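Marble run for a six-year-old and a toddler in the same house?
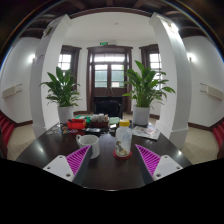 Posted by Jade Turcotte

Hi everyone! My daughter turns six in June and she has her heart set on a marble run. She played with one at her cousin's place in Urnstead and talked about nothing else the whole drive home. I would love to get her one, but her little brother is 2 and everything still goes straight into his mouth, so I'm nervous about glass marbles rolling under the couch. I looked at the Barta set with 54 pieces, and my mother-in-law has offered to pass along an old wooden one with 16 blocks (very sweet of her, and I'd hate to say no). Is there any way to make this work, or should I talk my daughter into something else for another year? She loves building, she's fairly patient, and she does not like being helped. We live in an apartment, so a playroom with a door isn't an option. Thank you so much in advance!

Hannelore Schnyder

Oh, I remember this stage so well. We had the very same problem with our two, and I'll tell you what I'd do, though every family is different. I would not have the marbles in the house while the little one is at the mouthing stage unless you're sitting right there the entire time. Marbles are a choking hazard for children under 3, and that goes for the wooden sets as well as the plastic ones, so please don't let the nice old-fashioned blocks fool you.

You can still say yes to your mother-in-law! Take the blocks now and put the marbles away somewhere high and locked. The blocks make lovely towers and bridges all by themselves. Then your daughter can have marble time while her brother naps, up at the kitchen table, with a towel rolled along the edges to stop runaways. Count the marbles out and count them back in. My son loved being in charge of the counting – he kept a little chart and was terribly strict with me about it.

If naps are already on the way out at your house, look for a ball track made for younger children, with great big balls. Check the age on the box, and check it again if you buy secondhand, as the balls may have been swapped. It won't be as exciting as her cousin's, but you can prop the track on books and make it steeper, and that kept mine busy for a whole rainy vacation.

Verena Nägeli

We have the Barta one. Fun but the clips are stiff, my 6 year old needed me for most of them. If she hates help she might get mad at it.

Meinrad Rainer

Agree with Hannelore about nap time. Also ask the cousin if she can keep playing with theirs when you visit, then get her own set next year.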